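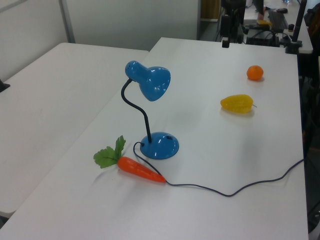

Trois semaines avec le classeur Wendon : les bonnes pratiques du bras sur table, enfin rangées quelque part

J'ai une faiblesse pour les classeurs, je l'avoue tout de suite, et quand le Wendon est arrivé en septembre avec ses intercalaires et ses 66 pages plastifiées, j'étais déjà à moitié conquise. Il s'adresse à celles et ceux qui font travailler un bras robotisé sur une simple table, avec des objets de tous les jours, et qui se sont fabriqué leurs règles au fil des années, un peu sur le mur, un peu dans la tête des anciens. Le tout coûte 278 euros, une somme pour du papier (mais quel papier ! j'ai renversé du thé dessus, rien n'a bougé).

Le cœur de l'ouvrage, ce sont neuf fiches à suivre avant, pendant et après une séance. Celle que je préfère traite des objets branchés. Une lampe de bureau, c'est un pied, un col souple qui se tord dans tous les sens et surtout un fil, et le Wendon demande de décider du trajet de ce fil avant de poser le reste. On le note, on s'y tient, et si quelqu'un déplace la lampe, on reprend la fiche depuis le début. Chez nous on faisait l'inverse depuis toujours : les fruits d'abord, le fil où il pouvait.

La fiche sur la disposition de départ est plus bavarde, mais elle m'a appris à nommer les choses une fois pour toutes. Une carotte avec ses fanes, par exemple, n'a pas le même encombrement qu'une carotte sans, et il faut écrire laquelle on utilise, et dans quel sens pointe le bout. Bête comme chou, et pourtant nos vieux cahiers n'en disent pas un mot.
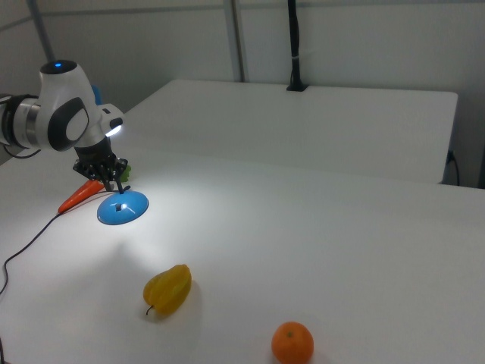 Debora Monti trouve, elle, que la fiche sur l'approche de la pince est trop timide : il aurait fallu exiger une vitesse réduite dès que le bras descend vers un objet bombé ou brillant, au lieu de la « recommander », et dire clairement qui garde la main près de l'arrêt d'urgence. Je lui donne raison sur le second point. Sur le premier, j'aime bien qu'on laisse un peu de jugement à la personne qui surveille – à condition qu'elle écrive ce qu'elle a choisi.

Mes réserves, maintenant. L'index est mauvais, il renvoie à des numéros de page décalés dans toute la seconde moitié. La partie sur l'éclairage tient en un paragraphe, alors que les reflets sur les plastiques vernis nous donnent un mal fou. Et puis le classeur ne remplace en rien l'analyse de risques de votre installation ; c'est écrit en petit au dos, j'aurais aimé que ce soit en gros sur la couverture.

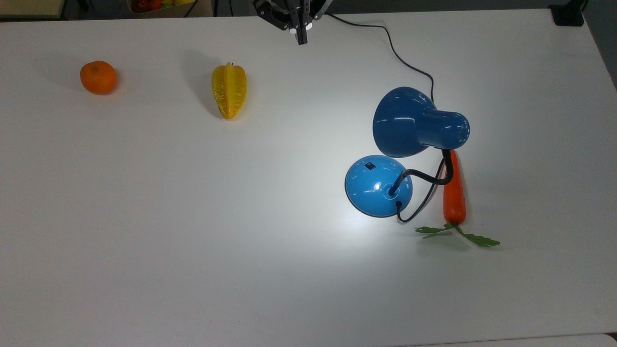
Marino, 10 octobre 2024 – J'ajoute quelques lignes après une relecture avec Mirko Piras, qui utilise le cahier Stilby depuis longtemps. Le Stilby est moins cher et tient dans une poche, mais il ne dit rien de la remise en état de la table entre deux essais, et c'est là que le Wendon m'a fait gagner le plus de temps. Je garde donc le mien, avec l'index corrigé au crayon.

100 partages · 3 commentaires

Liliana Bianchini
Merci pour ce retour si détaillé ! Les fiches se détachent-elles, ou faut-il tout poser ouvert à côté du bras ?

Cosimo Ferraro
Elles se détachent, Liliana, mais les anneaux sont durs. J'ai passé les miennes dans un porte-vues Drollar.

Assunta Fontana
Pour l'index, l'éditeur m'a envoyé une page d'errata sur simple demande.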